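Search stories Enter keyword Go

Duyên Đào had the bench for the evening. Her aunt Fidelina had left her the key and a note: sort the toys, find the green ring, lock up by 7.

She brought the round cardboard tub over first and set it on the left. The plush vegetables were for the nursery in Felirport, and they were going on the morning bus.

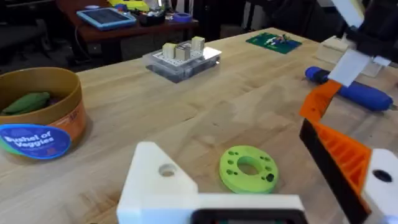
The bench at Pagano Street, with the ring on the wood.

The ring had been missing since September. Fidelina had blamed Kai-wen for it, and he had stopped coming by.

Duyên turned it over and ran her thumb across the small holes. Then she went to the phone in the hall and called him.

"It's here," she said.

He was quiet for a while. "Does she know?"

"I'll tell her tonight."

Last updated: September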